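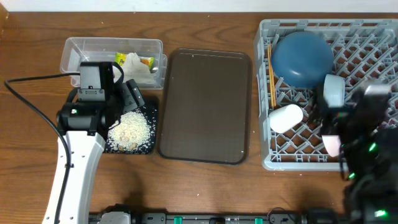

Weigh the Flour, and Print the Weight

2018-04-07

A cup of flour is a volume, and flour is a powder that packs. These two facts are enough to explain a large share of failed home baking, and yet most recipes published for American kitchens still give flour in cups and nothing else. My position is that a baking recipe without weights is unfinished, and that editors should send it back.

The usual defense is that the error is small. It is small for milk, sugar and oil. For flour it depends on who is holding the cup. Flour that has been stirred, spooned in and leveled comes out light. Flour scooped straight from a bag that has sat under three other bags comes out heavy. In my own kitchen, with one cup and one bag of Boersma all-purpose, a 2-cup measure filled by pressing the scoop against the side of the bag came to more than 300 grams. The same measure spooned and leveled came to 232. I took care with both. A recipe writer who tests one way and a reader who bakes the other way are making different cakes.

The effect on the result is not subtle. Extra flour takes up water that was meant to gelatinize starch already in the batter. The crumb tightens, the top domes and splits, and the baker shortens the baking time to fix the dryness, which leaves the center gummy. In cookies the dough fails to spread. In yeast dough the change is easier to see and easier to correct, but only for someone who already knows how the dough should feel, and that person needs the recipe least.

Sifting makes matters worse. "One cup sifted flour" and "one cup flour, sifted" are different quantities separated by a comma. The convention is sound in theory: the first is sifted before measuring, the second after. I doubt that half of the people who read either line know the rule, and I have seen both forms used in the same book for what was plainly meant to be the same amount. A weight removes the question. Flour weighs the same before and after it goes through a sieve, apart from what lands on the counter.

Brown sugar has a similar problem, partly solved by the word "packed." Packed how hard is left to the reader. Cocoa is worse than either, as it clumps and is used in small amounts where a tablespoon matters. Grated cheese, chopped nuts and shredded coconut are close to meaningless by the cup. I would not argue about nuts in a brownie. I would argue about coconut in a macaroon, where it is the structure.

Three objections come up when I make this case.

The first is that readers do not own scales. Some do not. A Kimix flat scale costs less than a decent cake pan, runs on one small battery and is accurate to a gram over the range a home baker uses. I have had mine since a move two apartments ago and it still agrees with a reference weight. A reader without one can go on using cups, provided the recipe prints both. I am not asking for the cups to be taken out. The Ratby baking booklets print grams first and cups in parentheses, and the page is no harder to read.

The second objection is that people baked well for generations without weights. They did, using the same cup, the same brand of flour and the same hands every week. That is a calibrated system. It works until the recipe leaves the house. My own family card for soda bread says "flour, 3 c." and turns out a brick when followed as written. The cup in question was a chipped teacup which held well under the standard measure. It took me four loaves to find the correct figure, and the card now has it in pencil.

The third objection is better. Flour varies in how much water it takes up, so a precise weight can suggest a precision the ingredient does not have. This is true, and it matters in bread. A bag opened in May will not behave quite like a bag opened in a heated kitchen in winter. But variation in the flour is added to variation in the measuring. Removing the larger of the two errors leaves the smaller one easier to see and to adjust for. A baker who knows the dough has 700 grams of flour in it and still finds it stiff can blame the flour and add water. A baker working from cups cannot tell which it is.

There is a separate complaint to be made about badly converted weights. Many sites now run their old recipes through a table and print whatever comes out. The result is 119 grams of flour and 49.6 grams of sugar, figures that were never weighed by the person who tested the cake. Worse, the tables disagree. Pilov lists a cup of all-purpose at one value on its bag and another on its website. A converted weight is only as good as the guess about how the author filled the cup. It should come from the test kitchen, with the bowl on the scale, and be rounded to a number a person would use.

For very small amounts I would keep spoons. A home scale that reads to the gram is no help with a quarter teaspoon of baking soda -- it may not register at all. Leavening, salt under a teaspoon and ground spices should stay in level spoons. Salt above that should be weighed, as the coarse kinds differ from table salt by nearly half for the same volume.

Eggs are the remaining gap. "Two large eggs" is adequate for most cakes. For sponge, pound cake and anything based on meringue, I would like the weight out of the shell as well. It adds a few characters to the line.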